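Support > Data collection > Hand-held units > Closed tickets

Episodes rejected at upload, bedroom set

Posted 28/03/2023 by Sturdale site desk

Status: closed

Problem
Episodes from the Sturdale bedroom task are being rejected by the Goltano uploader with "gripper width missing". The task is clearing snack packets and other small items off a bed, one item per episode. The kitchen task, done with the same unit, uploads normally. Of 3,254 episodes in the batch, 12 were refused, all from the bed.

Checked so far
Battery and card are fine. Swapped the card anyway, no change. Firmware matches the other unit. Played back 4 of the refused episodes. The video is complete and the fingers can be seen opening and closing, but the width column is blank for part of each one.

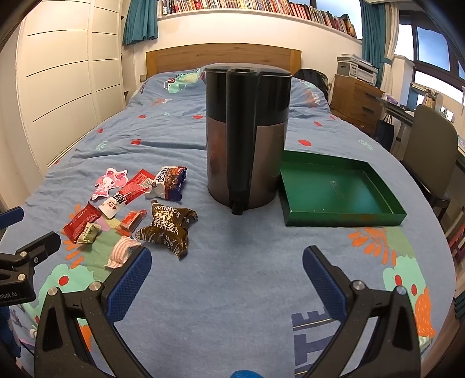
The blanks come when the fingers are low over the sheet. The width is worked out from the video, so we suspected the bedding first. It is a busy print on light blue, and the packets are bright as well. Put a plain grey sheet on and recorded 2 test episodes. Both were refused with the same message, so it is not the pattern.

Next tried the light. The room has a window to one side and the exposure was set to auto. Locked it at the kitchen value and repeated the same pick with the patterned sheet back on. The width column filled in from start to finish and the uploader took it. Repeated with the curtains drawn – also accepted, though the picture is darker than we would like.

Reply from Maes support
Auto exposure is switched on by default in the bedroom profile. It was left that way in October when the profiles were copied over. Please lock it before each session until the next profile update. Do not fill in the blank values by hand, as the training side treats them as measured.

Outcome
Exposure locked on both units. Refused episodes deleted and recorded again with the same items – all accepted. The tall flask stays on the bed as an object to work around and should not be picked. The task sheet was unclear on that and has been reworded.

Still open: the uploader message should say which part of the episode is blank. Raised separately with Goltano.

Contact support | © Kisholm | Back to top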